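Small Demonstration Sets Deserve a Second Look

Research on robot manipulation has settled into a habit of counting. A paper is taken seriously when it reports many hours of demonstrations, and a laboratory that cannot produce them is advised to borrow data from one that can. The Ususero program in Osville has spent the past year testing whether that habit is sound. Its findings suggest that funders and reviewers should change what they ask for.

The program's study compared two training sets for the same tabletop tasks. The first held 817 demonstrations, gathered quickly and kept without review. The second held 200, each recorded with a hand-held gripper and checked against a short written protocol before it was accepted. Both policies were then run through 500 trials on the same arm. The policy trained on the smaller set completed more of them, and its lead was widest when objects had been moved from their usual places.

The result should be read with care. It comes from one site and one family of tasks. Even so, it agrees with what many operators have long reported in private: a hesitant or careless demonstration teaches hesitation and carelessness, and adding more of the same does not wash them out.

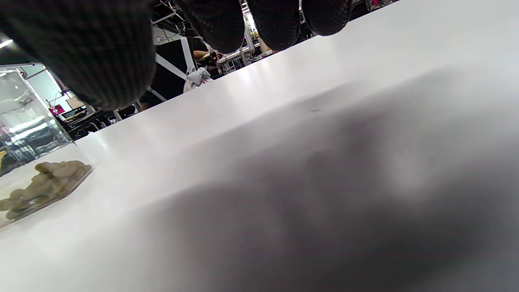 Should laboratories stop collecting large data sets?

Large collections remain useful for general visual skills, but the final set used to teach a specific task should be small enough for a person to review in full.

Review costs money, and current grants seldom pay for it. The Murthy fund, which supports several groups in the region, allows salaries for collection staff but treats checking as overhead. A sensible reform would be to let applicants budget for both on equal terms. Reviewers, for their part, should ask how many demonstrations were rejected and on what grounds. At present most papers are silent on the matter.

There is a fair objection. Strict protocols can produce data that is too tidy, and a robot trained on it may fail in an ordinary room. The Usine workshop raised this point in January, and the Ususero team has since begun recording in cluttered spaces under the same rules. Those trials are not complete, and the case for careful collection will be stronger or weaker when they are.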